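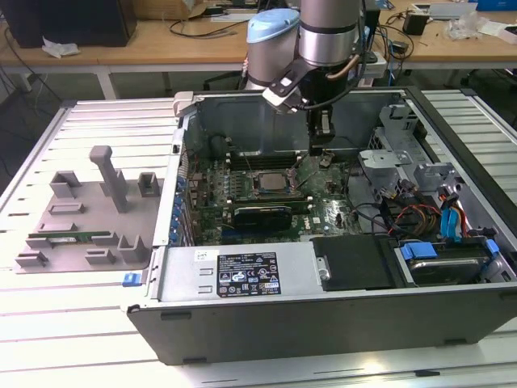 Inicio > Trabajos de estudiantes > Ciencias Sociales > Residuos y consumo

21 de junio
Nataša Petek y Guido Monti

La segunda vida de los ordenadores de sobremesa en Tusdale: hábitos domésticos y recogida municipal

1. Planteamiento

El presente informe recoge los resultados del proyecto Nakska, desarrollado en la asignatura de Geografía Humana y dedicado al destino de los ordenadores de sobremesa que dejan de utilizarse en los hogares de Tusdale. El estudio se propuso conocer cuánto tiempo permanecen guardados los equipos, quién decide su retirada y qué información maneja la población sobre los puntos de recogida.

La elección del municipio responde a su tamaño y a la existencia de un único punto limpio, situado en el barrio de Gekwood, lo que facilita el seguimiento de las entregas. Quedaron fuera del análisis los teléfonos móviles, las impresoras y los electrodomésticos.

2. Método

Durante el mes de abril se distribuyeron 2000 cuestionarios en los buzones de Gekwood y del distrito de Tabrizi. Se recibieron 1501 respuestas válidas. El cuestionario constaba de preguntas cerradas sobre la antigüedad del último equipo retirado, el motivo de la retirada y el lugar en que se conserva, y terminaba con un espacio libre para observaciones.

De forma paralela se consultó el registro de entradas del punto limpio, que contiene 3581 anotaciones para el periodo estudiado. El registro no distingue entre equipos completos y piezas sueltas - una limitación que afecta a la comparación entre ambas fuentes - y por ello se ha empleado únicamente como referencia de conjunto.

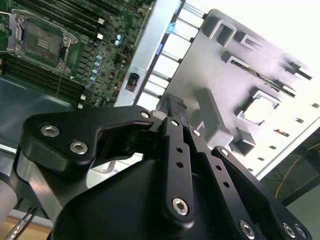
Figura 1. Placa base de un ordenador.

3. Resultados

La mayoría de los hogares declara conservar al menos un ordenador que ya no enciende nadie. Los trasteros y los armarios de pasillo son los lugares más citados. El motivo principal es el temor a perder fotografías y documentos personales, por delante del desconocimiento del servicio de recogida.

En Tabrizi, donde predominan las viviendas de alquiler, los equipos se retiran antes y suelen coincidir con una mudanza. En Gekwood el plazo es más largo y resulta habitual que el ordenador pase primero a otro miembro de la familia. Varias personas señalaron en el espacio de observaciones que el horario del punto limpio es incompatible con su jornada laboral.
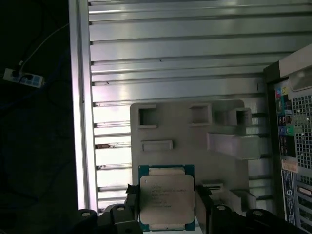
4. Discusión

La distinción entre avería y desuso merece atención. Una parte considerable de los encuestados describe como «estropeado» un equipo que, según sus propias respuestas, era únicamente lento. El vocabulario empleado condiciona el destino del aparato, pues lo que se considera averiado rara vez se ofrece a terceros.

Los autores discrepan en la interpretación de las diferencias entre distritos. Petek las atribuye al régimen de tenencia de la vivienda; Monti otorga mayor peso a la distancia hasta el punto limpio. Los datos disponibles no permiten resolver la cuestión.

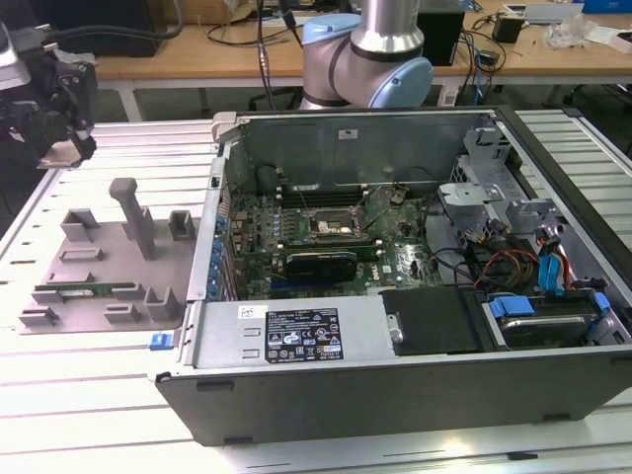
5. Propuestas

Se propone al Ayuntamiento de Tusdale ampliar la apertura del punto limpio a 2 tardes por semana e incluir en el folleto de recogida una página sobre el borrado de datos personales. Convendría asimismo que el registro de entradas separase los equipos completos de los componentes.

Anexo I. Modelo de cuestionario
Anexo II. Respuestas por distrito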